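Does a Tidy Room Really Make You Smarter?

Grown-ups say a lot of things about tidying. "A tidy room is a tidy mind." "You'll feel so much better afterward." "It only takes a minute." Some of that might be true. Let's check it before we believe it.

Start with the minute. Try this on Thursday after school: pick one spot in your home, look at a clock, and put away everything that doesn't belong there. Look at the clock again. Was it a minute? When Nadiia Yatsenko's third-grade class in Plomau tried it at home, the quickest kid took 3 minutes and the slowest took 16. (The slowest one found a comic book and read it. That counts.)

So "a minute" was wrong. What about the tidy mind?

Here is a fair way to think about it. If your desk is covered with stuff, your eyes have more to look through before they find the eraser. That part makes sense, and you can test it. Ask someone to hide an eraser in a messy drawer, then in a neat one, and time yourself both times. But finding an eraser faster is not the same as getting smarter. If somebody tells you a clean floor will fix your spelling, ask how they know.

Then there are the boxes. Stores would love you to think you can't tidy without special boxes, and the Ultine catalog sells a set with 198 stickers to label them. Do you need 198 stickers? Do you own 198 kinds of things? An old shoebox holds crayons just as well, and you can write CRAYONS on it with a crayon.

Some places are harder than others. A drawer is easy because it has sides and things stay where you drop them. A couch is harder. It's made for sitting, but it is wide and flat and right there when your hands are full, so it turns into a shelf. Socks land on it. So do mail, toys and half of a sandwich. One small thing doesn't look like a mess, and that's how it begins.

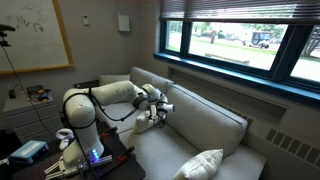

One small white thing on the seat of a gray couch. Is that a mess yet?

People don't agree on the answer. Some would say yes, pick it up. Others would wait until there was no room to sit. A good question to ask is "Will anyone need this spot soon?" If the answer is yes, move the thing. If the answer is no, you have a choice, although whoever you live with may have opinions.

One more saying to check: "A place for everything." It's a nice idea, but new things keep coming in, and each one needs a place too. Have a look in your kitchen. There is probably one drawer full of string, batteries and keys that don't open anything. Ask the grown-ups what that drawer is for, and see what they say.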